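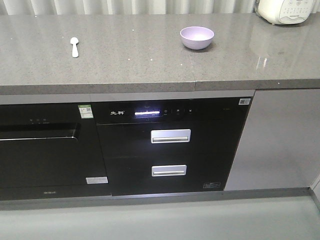 I finally sorted out the rice corner in June. The cooker used to live in a cupboard in the hall and I got tired of carrying it back and forth, so it now stays on the worktop, at the curtain end, and the bread bin has gone upstairs.

The thing that needed most thought was the spoon. The paddle that came with my old cooker cracked, and a metal spoon scratches the inner pot. Sneha Bansal told me to try a short plastic one, the sort sold for toddlers. I got mine at the market in Pidwood and it does the job.
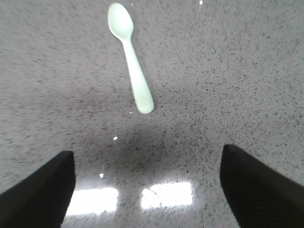 It holds less than a proper paddle, so serving four people takes a bit longer. Dip it in cold water first and the rice slides off. I leave it on the stone between helpings and wipe up afterwards. Speckled grey hides starch very well, so run your hand over it to check.

Bowls go in the top drawer of the disinfection cabinet, chopsticks in the lower one. The dishwasher gets everything else.

Next job is the shelf by the door. Callum Lindsay has promised me brackets.

7 comments
27 shares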